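I caught Zahira Siregar in November, which she says is the only month she'll sit down. She runs Linby, a small yard that buys, fixes and sells used camper vans and travel trailers, and from spring through the first frost she's either under one or on the phone about one. We met in her office at 11 with the space heater going and a very old dog asleep across the doorway (I stepped over him four times).

I wanted to talk about winter buying. My husband and I have been circling the idea of a trailer for ages, and everybody keeps telling us to wait until it's cold.

"Sure, you'll save money," she said. "Last winter I took $1000 off a trailer just so I could get a bigger one through the gate. But you're shopping in a coat, it gets dark early, and you're going to rush. People rush! They look at the cushions and go home."

So what should they be looking at? She got up right away and took me out to a 13-foot Lorkurach she'd bought from a retired couple. She made me press my palm flat along the wall under the front window, then down in the corner by the bench, then inside the closet, where I'd never have thought to put a hand.

"Firm, firm, firm — good. If it gives like bread, you walk away, or you let me knock the price down for you and fix it. Water gets in at the corners. I don't care how pretty the stove is."

Her partner in the business, Hakim Pattinasarany, handles trade-ins, and he came in halfway through with paperwork and stayed to argue. He'll take nearly anything in part trade: cars, boats, once a horse trailer. Zahira would like him to take fewer boats.

"She sold the last one in a week," he told me.

"To my cousin," she said.
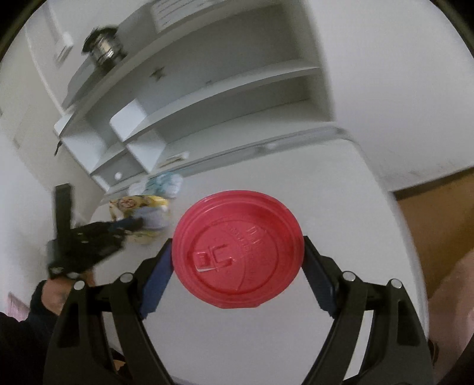 *A red cup lid, held by its edges.*

We got onto towing after that, and I admitted I had no idea what our car could pull. Zahira didn't laugh, which was kind of her. She asks every buyer to bring the owner's manual, and she won't talk about floor plans until she's read the page on towing. "Then I take off what you're going to pack. Water, food, bikes, the dog. Folks forget the dog."

I asked about the Kwok vans, too, the little ones with the pop-up roof that I keep seeing at campgrounds. She has 2 on the lot and likes them, with one complaint: the roof fabric. "Open it all the way when you view it. Bring a flashlight and look along the folds. If the seller says it's too cold to open, come back when it's warmer."

Hakim thinks we should get one. Zahira thinks we should rent one for a weekend first and see if we're still speaking by Sunday breakfast. I've asked her to call me when the Lorkurach has its new tires.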